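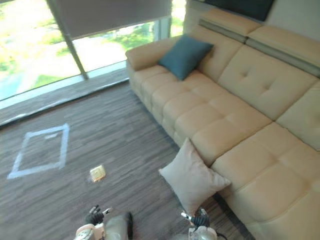 Gerketti Millet Sectional: Review After a Full Season

Reviewed by Noel Fajardo
February 25, 2021

Summary
Type: L-shaped sectional with chaise
Upholstery: cream leather
Headrests: adjustable, full row
Price as tested: $2,232
Verdict: recommended for long sitting, with reservations about seam cleaning and delivery

Dimensions and placement

The Millet is a big piece and it needs to be measured for properly. Ours was delivered in September and stands diagonally in the room, with the far armrest just in front of the window ledge. Gerketti's instructions ask for 18 inches of clearance behind any section with a headrest. I found 15 inches enough to work the headrests through their full travel, but a vacuum head will not pass comfortably at that distance.

Tape the footprint on the floor before ordering. The catalog drawing gives overall length and depth only, and the chaise takes up more walking space than the drawing suggests. Low-tack tape held on our carpet and came up clean after two weeks.

Upholstery

The leather is smooth with a slight gloss. It shows window light strongly, and every block in the seat reads as a separate highlight on a bright afternoon. Buyers who want a flat, matte surface should look at the fabric version.

The padding is channel-stitched, and the seats are divided by seams into rectangular blocks. The seams are even on our unit. I found one loose thread end under the chaise and trimmed it. Crumbs and grit collect in the channels, and a soft brush attachment is the only tool that got them out without marking the surface. I wipe the seats with a barely damp cloth once a week and have not used a conditioner yet.

The back cushions are tufted, with a small cross-shaped pattern at the center. The leather gathers into soft folds near the tufting. These folds were present at delivery and have not deepened noticeably.

Seat and back comfort

Firmness is medium to firm. The seat is deep enough that anyone under average height will want something behind the lower back. We use two square throw pillows, one dark teal and one light gray, both bought separately. The leather offers little grip and the pillows slide, so expect to pick them up.

The chaise is the best seat on the unit. I can work there for 90 minutes with a laptop before I need to move. The step where it meets the main seat row is small, but it can be felt when lying across the corner.

Headrests

Each headrest adjusts independently and holds its position under load. The mechanism is stiff for the first few weeks. A narrow gray stripe runs along the upper edge of each one, and it shows fingerprints less than the cream leather does.

Armrest

The rounded armrest is well padded and comfortable to lean on. The curve makes it useless for a cup or a remote. Plan on a side table.

Delivery

Josby handled the freight and left the sections inside the front door, as the order terms state. Lucero Alvarado and I joined them without trouble, although the connecting brackets are poorly labeled. Compare the bracket shapes with the drawing on page two before tightening anything.

Alternative considered

The Fetusley corner unit costs less and has a softer seat. Its headrests are fixed, and I ruled it out for that reason.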